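사무실 랜선 정리하는 법: 주말 반나절로 끝내는 척하기

지난 호에서 공유기 위치 잡는 법을 다뤘더니 가장 많이 들어온 문의가 공유기 이야기가 아니라 책상 밑 이야기였다. 선이 발에 걸린다, 어느 선이 어디로 가는지 모른다, 하나 뽑았더니 회의실 전화가 죽었다. 그래서 이번에는 직원이 스무 명이 안 되는 작은 사무실에서 랜선을 다시 정리하는 순서를 적는다. 전문 업체를 부를 예산이 있다면 부르는 게 낫다. 이 글은 견적서를 받아 보고 조용히 창을 닫은 사람들을 위한 것이다.

준비물

라벨 테이프(손으로 쓰는 것도 된다), 유성펜, 벨크로 타이, 여분의 패치 케이블, 선 테스터, 손전등, 그리고 종이. 종이는 꼭 있어야 한다. 휴대폰 메모장에 적겠다는 사람은 책상 밑에서 한 손으로 손전등을 들고 다른 손으로 화면 잠금을 풀어 보면 안다.

케이블 타이는 플라스틱 말고 벨크로로 산다. 플라스틱 타이는 묶을 때는 아름답고, 석 달 뒤 선 하나를 빼야 할 때는 가위와 후회를 부른다. 게다가 꽉 조이면 안쪽 꼬임이 눌려서 속도가 떨어질 수 있다. 묶은 다음 손가락 하나가 들어갈 정도면 된다.

1단계. 아무것도 뽑지 않는다

가장 어려운 단계다. 랙 앞에 서면 누구나 뭔가를 뽑고 싶어진다. 참는다. 먼저 현재 상태를 종이에 그린다. 스위치 포트 번호를 왼쪽부터 적고, 선이 꽂힌 포트에 동그라미를 치고, 링크 표시등이 켜진 것에 한 번 더 표시한다. 꽂혀 있는데 불이 안 들어오는 선이 나올 것이다. 우리 쪽에서는 그런 선이 6개 나왔는데, 그중 하나의 반대쪽 끝은 벽 속 어딘가에 있는 것으로 결론을 내렸다. 더 파고들지 않기로 했다. 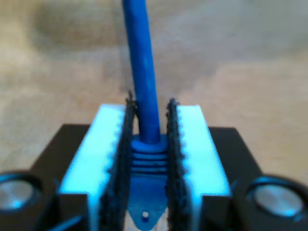

그다음은 반대쪽 끝을 찾는 일이다. 테스터가 있으면 송신부를 책상 쪽 벽 단자에 물리고 수신부로 랙에서 찾는다. 톤을 들려주는 제품이면 훨씬 편하다. 없으면 퇴근 후에 노트북을 들고 다니면서 벽 단자마다 꽂아 보고 랙의 어느 불이 켜지는지 보면 된다. 둘이 하면 금방 끝나고 혼자 하면 복도를 많이 걷는다.

2단계. 이름을 붙인다

번호 체계는 재미없을수록 오래간다. 방 번호, 벽 번호, 단자 번호 순서로 붙인다. 이를테면 3번 방 동쪽 벽 두 번째 단자는 3-E-2다. 사람 이름은 쓰지 않는다. 사람은 자리를 옮기고 퇴사도 하지만 벽은 그대로 있다. 우리 랙에는 아직도 '인턴 2'라고 적힌 선이 있고, 그게 어느 해의 인턴인지는 인사팀도 모른다.

라벨은 양쪽 끝에 똑같이 붙인다. 플러그에 바짝 붙이면 손가락에 밀려서 떨어지니 한 뼘쯤 안쪽에 감는다. 깃발처럼 접어 붙이는 방식이 읽기는 좋은데, 선이 빽빽한 랙에서는 깃발끼리 엉킨다. 랙 쪽은 감고 책상 쪽은 깃발로 두는 절충안을 권한다.

색깔로 구분하고 싶은 유혹도 온다. 색은 두세 가지까지만 쓴다. 업무용, 전화용, 나머지. 예전에 일하던 Maltcombe 지점에는 색상표가 랙 문에 붙어 있었는데 항목이 너무 많아서 청록과 하늘색을 두고 회의를 했다. 진짜 회의였다. 회의록도 있다.

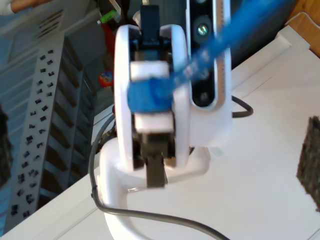 선은 느슨하게 다룬다. 파란색 케이블과 흰색 그리퍼.

3단계. 길이를 정한다

정리가 안 된 사무실의 선은 대체로 너무 길다. 벽에서 책상까지 한 걸음인데 다섯 걸음짜리 선이 와서 남은 부분이 의자 바퀴 밑에서 산다. 줄자로 실제 경로를 잰다. 직선거리가 아니라 선이 돌아가는 길이다. 책상 다리를 타고 올라가는 높이를 꼭 더하고, 여유는 팔뚝 하나 정도만 둔다. 높이 조절 책상이라면 가장 높이 올린 상태에서 잰다. 이걸 빼먹으면 누군가 처음으로 서서 일하기로 결심한 날 모니터와 인터넷이 함께 떠난다.

직접 선을 잘라 플러그를 찍는 일은 말리지 않겠지만 권하지도 않는다. 벽 속에 깔린 선은 패치 패널에서 마감하고, 눈에 보이는 구간은 기성품 패치 케이블을 사는 쪽이 속 편하다. Osamo에서 나오는 묶음 상품이 길이별로 섞여 있어서 작은 사무실에는 맞는다. 플러그 뒤쪽에 굽힘 방지 부트가 제대로 달린 것을 고른다. 걸쇠가 먼저 부러지고 그다음이 목 부분이니까, 그 두 군데만 멀쩡하면 선은 꽤 오래 버틴다.

굽힘 반경도 신경 쓴다. 선 지름의 네 배보다 급하게 꺾지 않는다는 것이 흔히 쓰는 기준이다. 문틈으로 넣고 문을 닫는 방식은 어떤 기준으로도 안 된다.

4단계. 랙을 다시 꽂는다

드디어 뽑는다. 시간은 저녁 이후로 잡고, 모두에게 미리 알린다. 공지 메일에는 작업 시간을 예상의 두 배로 쓴다. 일찍 끝나면 유능해 보인다.
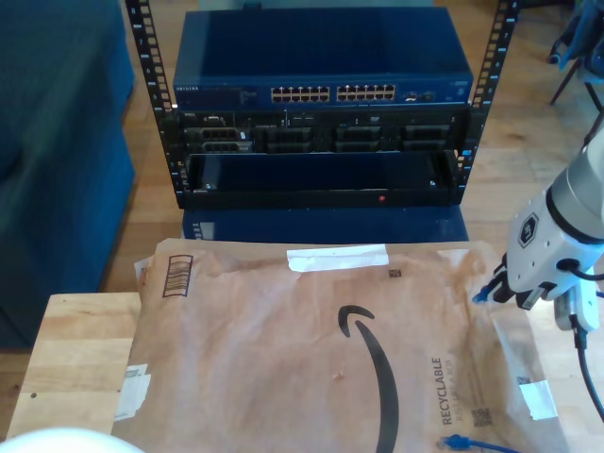

랙 상단의 NETGEAR 스위치와 그 바로 아래 검은색 랙 서버.

순서는 이렇다. 먼저 랙 사진을 찍는다. 선을 한꺼번에 뽑지 말고 한 줄씩, 한 포트씩 옮긴다. 하나를 옮기면 불이 들어오는지 보고 종이에 줄을 긋는다. 상위 장비로 올라가는 업링크는 마지막에 건드린다. 같은 두 스위치 사이에 선을 두 가닥 꽂지 않도록 조심한다. 루프 방지 기능이 꺼진 장비라면 그 순간 사무실 전체가 멈추고, 원인을 찾는 동안 모두가 뒤에 와서 서 있다.

포트 배치는 방별로 모으는 편이 좋다. 3번 방은 왼쪽, 회의실은 가운데, 프린터처럼 안 움직이는 것들은 오른쪽 끝. 중간중간 빈 포트를 남긴다. 꽉 채워 놓으면 새 사람이 들어온 날부터 규칙이 깨지고, 한번 깨진 규칙은 아무도 다시 안 붙인다.

선은 포트에서 곧장 늘어뜨리지 말고 옆으로 빼서 수직 레일을 따라 내린다. 왼쪽 절반은 왼쪽으로, 오른쪽 절반은 오른쪽으로. 전원선은 가능하면 반대편에 둔다. 랙에 수평 정리 패널을 한 칸 넣을 수 있으면 넣는다. Hashmi 제품을 써 봤는데 덮개가 좀 뻑뻑한 것 말고는 불만이 없다.

5단계. 책상 밑

여기서부터는 기술보다 외교다. 책상 밑에는 랜선만 있는 것이 아니라 신발, 개인 난로, 언제부터 있었는지 모를 종이봉투가 있다. 치워 달라고 먼저 부탁하고, 부탁한 다음 날 다시 부탁한다.

멀티탭은 바닥에서 띄워 책상 상판 밑에 고정한다. 무게가 있으니 양면테이프만 믿지 말고 나사나 전용 받침을 쓴다. 랜선과 전원선은 다른 길로 보내고, 꼭 만나야 한다면 직각으로 교차시킨다. 바닥을 건너는 선에는 덮개를 씌운다. 카펫 밑으로 넣는 것은 정리가 아니라 은폐이고, 의자 바퀴가 매일 그 위를 지나간다.

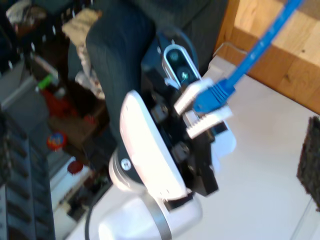 통권 70호 | 실무 연재 3

6단계. 확인하고 적어 둔다

모든 자리에서 인터넷이 되는지 확인한다. 되는지만 보지 말고 속도까지 본다. 기가비트로 연결돼야 할 자리가 100메가로 잡혀 있으면 여덟 가닥 중 어딘가가 말썽인 경우가 많다. 선을 바꿔 보고, 그래도 그러면 벽 단자를 의심한다. 전화기와 프린터도 잊지 말자. 특히 프린터는 잘 되다가도 중요한 계약서 앞에서 마음을 바꾸는 기계라, 시험 인쇄를 한 장 해 두면 나중에 할 말이 생긴다.

종이에 그린 그림은 표로 옮긴다. 열은 포트 번호, 라벨, 위치, 비고면 충분하다. 한 부는 공용 폴더에, 한 부는 출력해서 랙 문 안쪽에 붙인다. 네트워크가 죽었을 때 네트워크 폴더에 있는 문서는 못 연다. Platness로 이사할 때 우리가 직접 배웠다.

걸리는 시간

단자 60개짜리 사무실 기준으로 조사에 하루 저녁, 라벨에 하루 저녁, 재배선에 주말 반나절을 잡는다. 제목에 반나절이라고 쓴 것은 마지막 부분만 센 것이다.

자주 묻는 것

무선으로 다 바꾸면 안 되나. 된다. 다만 무선 AP에도 선이 간다.

남는 선은 버려도 되나. 테스터로 확인해서 불량이면 바로 버린다. 서랍에 넣어 두면 누군가 꺼내 쓴다. 멀쩡한 선은 길이별로 묶어 상자에 넣고 상자 겉에 길이를 적는다.

Cat5e를 Cat6로 갈아야 하나. 기가비트까지만 쓸 거면 급하지 않다. 벽을 뜯을 일이 생길 때 같이 한다.

다음 호는 패치 패널 고르는 법이다.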